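Kello Clip-On Gripper Kit, club pack
Varnura school and club range
Order code 1404
In stock, packed on a Friday

I run the Friday evening robot club, and this is the kit I wish we'd had when we started! It's a two-finger gripper that bolts on to the end of a small arm, and we worked it out with the club over a good many evenings (and a fair few biscuits). Marijke De Haan drew the first version of the bracket, the older ones argued about it, and what you get in the bag is the one we all stopped arguing about.

It's meant for clubs and classes that already have an arm and want it to pick things up. If you're entering the Ikura Cup in May, it fits inside the size rules for the junior and the open class, so you can swap between the two without changing a thing.

What's in the bag
Two black fingers with grippy faces
Bracket and horn for the servo
One servo, already centred
18 screws and a little driver
3 spare pads
Printed build sheet, with Marijke's drawings

Putting it together takes our newer members most of one session. Do the bracket first and leave the screws a bit slack until both fingers are on, then tighten up. We've had children from age 7 do it with a grown-up next to them, and the teenagers mostly throw the build sheet over their shoulder and manage anyway.

It runs from the Kello board or anything else that can drive a hobby servo. The starter code opens, closes and stops, and that's your lot – I'd much sooner the club wrote the rest themselves, it's where all the fun is.

Using it with a camera 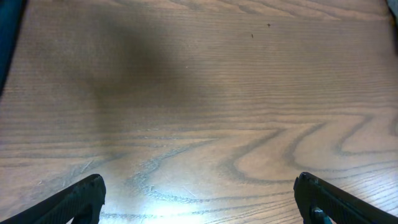 Camera work is what our older group is mad about this year, and the bracket has a slot so you can put a small one up by the wrist. Get your lighting sorted before you write a line of code, is my advice. A shiny tabletop will give you a big pale patch of glare right between the fingers, plus a soft dark shadow further up, and a simple "find the dark thing" program will happily go chasing the shadow, or a strong bit of wood grain, or a speck no bigger than a crumb. We lay down a sheet of matt card from Van Rooij and turn the lamp to the wall, and then the little ones' programs have a fighting chance too.

Spare pads and servos are sold separately, and the pads from the older kit fit this one as well. If your club wants more than one bag, drop me a line before you order and I'll put them all in the same box to save you the postage. Left-handed build sheets on request, just say so in the notes!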